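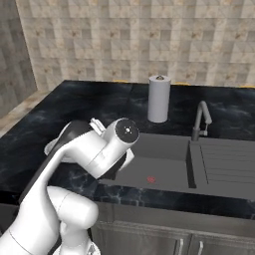 Project report: Writing house rules for a simulated kitchen arm

When I signed up for this project I figured I'd spend the whole term tuning a gripper. I spent most of it reading about rules and then arguing with Shiyu Xiong over what they should say for a robot that only exists on a screen. We ended up with a short set of rules for Skornel, which is what we call our simulated kitchen, and this report is mostly about how we got there.

Our supervisor, Kiprono Mwaipopo, gave us one sentence to work from: treat the simulator as if somebody could be standing at the counter. I thought that was overkill at first. Nothing can break in there, right? But the motions we write in Skornel are supposed to move over to a real arm someday, and a sloppy habit in the code moves over along with everything else.

Where the rules came from

We started with the lab handbook for the real arms, which is 14 pages long and talks a lot about fences, stop buttons and who is allowed to hold the pendant. About half of that makes no sense in a simulation, so Shiyu went through it with a highlighter and I typed up what was left. Then we added things from our own mistakes (there were plenty!). The list we turned in has five rules:

1. Every run starts from the same home pose, and the log says so.
2. Speed drops to the slow setting any time the gripper is below the rim of the sink.
3. The wrist keeps its clearance from fixed objects – faucet, wall, counter edge – even when the planner says a tighter path is fine.
4. A failed run gets saved and labeled just like a good one.
5. Nobody changes a limit in the middle of a batch.

Rule 3 was the one we fought about. The planner we used, Pivero, will happily take the shortest path it can find, and around a sink that means squeezing past the faucet. Shiyu wanted to leave it alone and let the collision checker do its job. I wanted a margin on top of that, and I got my way, although it cost us some reach in the back corner of the basin.

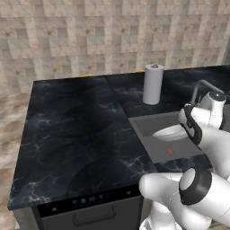
A bowl in the sink is really the worst case for all of this. You've got the basin walls on the sides, the faucet coming over the top, and a round rim that gives you lots of places to grab but not many that leave room for the wrist. With our margin turned on, Pivero threw out a bunch of grasps that I would have called perfectly good. I went back and forth on whether the number was too strict and in the end I left it where it was, mostly so I wouldn't be breaking rule 5.

How we checked ourselves

We logged 127 runs in one batch and went through the logs by hand, using a little script called Jernov to flag anything that broke a rule. Jernov is not fancy. It reads the joint positions and speeds and prints a line when something is out of bounds. It also had a bug until 7th February that made it skip the last second of every run, so we had to redo the whole check after that. I was not a fun person to be around that evening.

The rule we broke most was rule 4, and that one's on us and not the arm. When a run looked dumb I tended to delete it and start over without thinking. Shiyu caught me at it 2 times and after that we made the save automatic.

What I'd do differently

I'd write the rules before the first run. We wrote ours halfway through, so the early logs don't have a home pose recorded and can't be compared to the rest. I'd also ask someone outside the project to read them. Kiprono got stuck on the word "clearance" because we never said which part of the wrist we were measuring from – fair point, and it's fixed in the version attached to this report.

Still open for April: whether rule 2 should also cover the counter edge, and what the slow setting ought to be when the gripper is holding something.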